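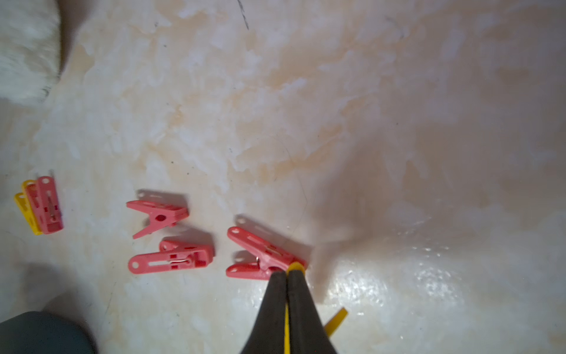
Laundry room and drying racks – frequently asked questions

Updated 2022-03-15. Questions not covered here go to Akash Rana, unit 201.

Where are the clothespins kept?
In the peg tub on the shelf over the sink. Should be 94 in there. Usually fewer. Please put them back when you take your stuff down, not on the windowsill, not in your robe pocket.

Do I have to bring my own?
No. The tub is for everyone at Tripathi House. If you do bring your own, mark them somehow. A dot of nail polish works. Unmarked ones go in the tub and then they're everybody's.

I dropped some on the floor. Does it matter?
Yes, pick them up. Plastic ones hurt in socks and they crack when stepped on. Check under the racks too, they slide.

Are the pink ones different from the yellow ones?
No. Color means nothing. Someone started a rumor that yellow is for upstairs – it isn't. Use whatever comes out of the tub.

How do I pin things so they don't get marks?
Shirts: hang upside down, pin at the side seams near the hem. Pants: by the waistband. Towels: fold a couple inches over the line and pin at the corners. Socks by the toe, two to a pin is fine if they're thin. Sweaters don't get pinned at all, lay them flat on the mesh rack.

The spring popped off. Trash?
Not yet. If both halves are OK it goes back together. Hold the two arms together the way they'd sit closed, hook one leg of the spring into its notch, then stretch the other leg over to the far side. Mind your fingers. Keep it pointed away from your face, they do jump. If you can't get it, leave all the peices in the jar next to the tub and somebody with more patience will do it.

What about cracked ones?
Trash. Also any where the jaw has gone chalky or the spring has rust on it. Rust comes off on white cotton and does not come out. We had a set of pillowcases ruined that way in January.

Can pins stay on the line outside?
Please no. Sun makes the plastic brittle and then they snap in your hand. Bring them in with the laundry, even if you're hanging another load tomorrow.

Which ones do you buy?
Last batch was Prunine, from the hardware place on the corner. Before that Punov, which were stiffer, good on jeans and blankets, hard on the hands. There's still a few of those mixed in. If you find a better one tell Akash.

Can't we just get a giant box?
Looked into it. A case of 1000 is cheap per pin but there's no place to put it, and we'd be less careful with them. Staying with small packs for now.

How do the clothespins get cleaned?
Sink of warm water, squirt of dish soap, ten minutes, rinse, spread out on an old towel. Dry them open side down so water doesn't sit in the spring. Do a batch if they look grubby, no need to ask. Don't put them in the dishwasher, the heat warps them.

How long can my things hang?
One day on the indoor racks, a bit longer for heavy stuff if it's humid. After that people may fold your laundry and put it in the basket by the door. They're being nice, don't leave a note.

How many racks can I use?
Two. There are 3 folding racks and the wall line, and it gets tight on weekends. Late evening is usually wide open if you have sheets.

A rack leg is wobbly.
Known. It's the one by the window. Put light things on it and load both sides evenly. New bolt is coming from Prutora, been waiting nearly two weeks.

Can I take pins up to my apartment?
A handful for a day or so, sure. Chip bags, curtains, whatever. Just bring them back. The tub gets low every winter and it's not becuase they evaporate.

Something's missing from the line, who do I ask?
Look in the door basket first, then the lost sock box under the sink. Then the board by the machines – write what it is and your unit number. No accusations on the board please.

Can kids help?
Of course. Sorting pins back into the tub is a good job for them. Not the spring repairs.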